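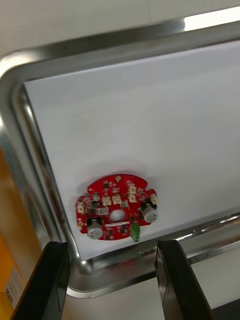 Heller Garden Sound Adds Rain Bells and a New Birdbath Line for Fall

RAKBRIDGE, 2021-06-30 – Heller Garden Sound is bringing out its biggest group of new pieces for porch, patio and yard, and we couldn't be happier to share it. The Clallum Collection has 19 pieces in all: 13 hanging bells and six birdbaths, every one of them meant to stay outdoors through the year.

The bells came first. Our shop has made wind chimes for a long time, and customers kept asking for something that would play in a light rain as well as in a breeze. Clallum rain bells are small open cups hung mouth-down on a staggered line, so drops running off one cup land on the shoulder of the next. In a drizzle you get a soft, uneven patter. In a real downpour they get busy, and quite a bit louder! The cups are spun from copper and left bare, and they will go brown and then green at their own pace. Anyone who would like to keep the bright finish can order them with a clear coat.

Each rain bell is sold in one of three lengths. The longest has 14 cups and needs a hook with good clearance below it, so please measure your porch before you choose. The shortest has eight and fits nicely outside a kitchen window. All of them come with a swivel hook, a spare cord and a card with hanging tips.

The birdbaths are glazed stoneware in moss, slate, butter yellow and a deep plum that was the clear favorite when we put test pieces out at the Gallagher Street store this spring. The bowls are shallow, with a rough band around the inside for small feet, and they lift off the stand for cleaning. Stands are powder-coated steel and come in two heights. We also made a low version with no stand at all, for tucking in among ferns or hostas – it has already found a home in several of our own yards.

Stoneware and hard frost don't always get along. In places with freezing winters, the bowls should be emptied and brought under cover by December. The stands and the bells can stay where they are.

The Clallum Collection will be in the Gallagher Street store and in our online shop at the end of summer, with garden centers to follow. Pre-orders are open now. Birdbaths ordered ahead can be had in any of the four glazes, while stores will carry moss and slate to start. Replacement cups, cords and hooks will be sold separately for as long as the line is made.

About Heller Garden Sound
Heller Garden Sound makes chimes, bells and garden ornaments in Rakbridge. Its pieces are tuned by ear and assembled by hand in the workshop behind the Gallagher Street store, where visitors are welcome to try anything on the rack.

Media contact: Press Desk, Heller Garden Sound, Gallagher Street, Rakbridge
Samples and product photos are available on request.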